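Kodum Small Box Set - README

Kodum is a collection of short recordings of one everyday job: putting small belongings into an open box, and taking them out again. If you have ever tipped out a drawer of odds and ends and tried to get it all back in neatly, you know why we love this subject!

The set holds 741 recordings in 19 groups. Each group keeps to one box and one handful of items, all worked on top of a bed. We picked beds on purpose - the surface gives a little, cloth creases, boxes end up at odd angles, and it all looks like real tidying at home.

Group names come from the cloth or cover under the box. The gingham group is a favorite of ours, with a yellow-orange and white check spread under a dark box.
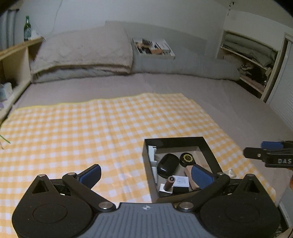

Do the items have to go back in the same spots every time?
Any arrangement is fine as long as everything sits inside the walls and nothing is stacked on a lid.

What goes in the boxes

We went for things that differ in shape and shine. Glossy cases, little round containers, tubes, small blocks and packages all turn up, and the mix changes from group to group. Round things roll, tubes lean on whatever is next to them, and shiny lids pick up bright reflections (great fun to label, and a bit maddening).
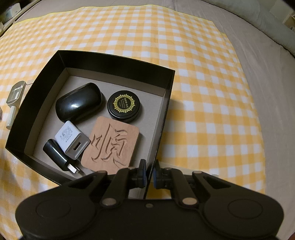

Gingham group: glossy black case, round tin or jar with a gold sunburst-like ornament, and light brown wooden block in the open box.

Layout of the files

recordings/ - one folder per group
items.txt - plain names for the items in each group
notes.txt - cloth, box and anything odd we spotted

Known gaps

Wuisan, the June update, adds deeper boxes. Lids are not covered yet. Fine print on packages is often too small to read, so please don't count on it for naming items. Corrections to items.txt are very welcome!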